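3장. 집기 전에 먼저 보기

동아리방 문을 열면 제일 먼저 들리는 소리가 뭔지 아세요? 모터 소리가 아니라 "잠깐, 잠깐, 잠깐!" 하는 비명입니다. 저는 이 소리를 몇 년째 듣고 있는데, 솔직히 들을 때마다 좀 반가워요. 누군가 드디어 좌표를 직접 넣어 봤다는 뜻이거든요.

2장까지 우리는 관절을 하나씩 움직여 봤습니다. 어깨를 조금, 팔꿈치를 조금, 손목을 조금. 재미는 있는데 금방 답답해지죠. 사람은 컵을 집을 때 '팔꿈치를 몇 도 굽히자'라고 생각하지 않으니까요. 그냥 컵 쪽으로 손을 뻗습니다. 이번 장에서는 로봇 팔에게도 그렇게 말을 거는 법을 배웁니다. "저기로 가." 그러면 관절 각도는 프로그램이 알아서 풀어 줘요(이 계산을 역기구학이라고 부르는데, 이름만 무섭지 쓰는 건 어렵지 않습니다!).

우리 반 과제 이름은 '보노트사이드(Bonotside)'입니다. 뜻은 없어요. 첫 기수 학생들이 대회 참가 신청서에 팀 이름을 급하게 적다가 만든 말인데, 어쩌다 보니 과제 이름으로 굳어 버렸습니다. 규칙은 아주 단순합니다. 책상 위 물건을 집고, 들고, 옆으로 옮겨서, 내려놓기. 단계마다 점수가 있고 만점은 100점입니다. 말로 하면 한 줄인데 학생들은 여기서 한 학기의 절반을 씁니다.

물건은 뭘로 하느냐고요? 저는 칠판지우개를 좋아합니다. 떨어뜨려도 괜찮고, 교실마다 있고, 길쭉해서 방향이 생기거든요. 이 '방향'이 이번 장의 진짜 주인공이에요. 공이라면 어느 쪽에서 잡아도 비슷하지만 지우개는 다릅니다. 긴 쪽을 가로질러 잡을지, 양 끝을 잡을지, 비스듬히 놓였으면 손목을 얼마나 돌릴지 다 정해 줘야 해요.
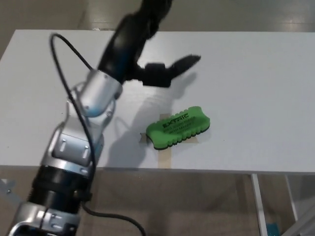
그림 3-1. 십자 테이프 위에 비스듬히 놓인 지우개와 작업대 위로 뻗은 로봇 팔

테이프 십자는 우리 반의 원점입니다. 마스킹 테이프 두 줄이면 충분해요. 가로줄을 x축, 세로줄을 y축이라고 부르고 두 줄이 만나는 곳을 (0, 0)으로 잡습니다. 비싼 보정판도 써 봤지만 저는 결국 테이프로 돌아왔어요. 학생들이 직접 붙여 보면 좌표계라는 게 하늘에서 떨어진 것이 아니라 우리가 정한 약속이라는 걸 손으로 알게 되거든요. 물론 삐뚤게 붙이면 모든 게 삐뚤어집니다. 그것도 공부고요.

그림 3-1에서 지우개가 가로 테이프와 나란하지 않다는 점을 눈여겨보세요. 위치만 맞추면 그리퍼가 지우개 위까지는 잘 갑니다. 그런데 손가락 방향이 어긋난 채로 내려가면 모서리를 콕 찍고 지우개가 빙글 돌아 버려요. 작년에 빅터 슈엠웨타(Victor Shemweta) 학생이 딱 이 문제로 오후를 통째로 날렸습니다. 그날 빅터의 연습장에는 이렇게 적혀 있었어요. "위치는 맞다. 각도를 안 줬다." 저는 이 두 문장이 제 강의록보다 낫다고 생각해서, 허락을 받고 여기 옮겨 둡니다.

그림자 이야기도 조금 할게요. 책상에 그림자가 떨어지면 사람 눈에는 높이를 짐작할 단서가 되는데, 색으로 물체를 찾는 초보 프로그램에는 골칫거리가 되기도 합니다. 흰 책상에 드리운 회색 얼룩을 물건으로 착각하는 거죠. 3.4절에서 밝기 기준값을 조절하며 이 문제를 다룹니다. 우리 반에서는 한 조가 기준값을 184로 두고 잘 썼는데, 여러분 교실 조명에서는 다를 테니 그대로 베끼지는 마세요.

시작하기 전에 준비할 것을 적어 둡니다.

로봇 팔과 그리퍼(2장에서 영점을 맞춘 상태 그대로)
칠판지우개 하나
마스킹 테이프와 자
각도기
연습장. 꼭 종이로요!

그리고 약속 하나만 합시다. 새 좌표를 처음 실행할 때는 속도를 가장 느리게 두고, 한 사람은 반드시 비상 정지 버튼에 손을 올려 둡니다. 케이블도 한번 살펴 주세요. 팔이 멀리 뻗을 때 케이블이 팽팽해지면 그 자세는 쓰지 않습니다. 조는 2명씩 짜면 딱 좋아요. 한 명은 화면을 보고 한 명은 팔을 보고, 중간에 꼭 바꾸기!

생각 열기

눈을 감고 책상 위 지우개를 집어 보세요. 손이 책상에 닿기 전에 손목이 먼저 돌아가나요, 닿은 다음에 돌아가나요? 짝과 번갈아 해 보고 연습장에 적어 두세요. 3.1절은 그 메모를 펴 놓고 시작합니다.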